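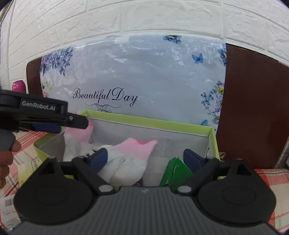

The box with the green rims.

Friday, late

Bus was gone by the time Tirta got down the hill. Of course it was. She stood under the shelter with her coat half on and read the schedule twice like it might change.

Next one, morning.

So. Walk to Gendton or go back up to the house and talk to her brother. She started walking.

Rain by the bridge. Not hard. The kind that gets in your collar. She had the letter in her inside pocket, folded too many times, and 100 dollars, and the key to a house that wasn't hers anymore as of this afternoon. Sold. To a couple from Drimness who wanted to knock out the kitchen wall. They'd told her that. Smiling, in the kitchen.

Her mother would of thrown a plate.

A truck slowed. Old guy, window down, dog on the seat.

"Where to?"

"Gendton."

"Get in, he'll move."

The dog did not move. She sat against the door with its whole back end in her lap and the heater blowing on her shins. Radio going, some ball game. The old guy drove for Rondonuwu, feed and seed, had done for years, and he knew the house. Everybody knew the house.

"Sopacua place," he said. "You're the girl."

"I'm the girl."

"Your mother sold me a piano."

She looked at him. There had been a piano. One day in June there wasn't, and there was money for the roof, and no one was allowed to ask. She was nine. She'd cried in the closet with the door shut so it wouldn't count.

"You still have it?"

"My wife plays. Badly." He wiped the windshield with his sleeve. "There's a name scratched under the lid. We never sanded it out."

Her name. A nail, a whole afternoon, the T backwards.

The lights of Gendton came up, the gas station, the water tower. He asked where she wanted dropping and she said the motel, then she said wait.

"Is it far? Your place?"

"Three miles back the way we came."

"Is it too late?"

He looked at the clock on the dash, wich said noon and had probably said noon for years.

"She'll be up," he said, and pulled into the gas station to turn around. The dog sighed and put its head on the letter.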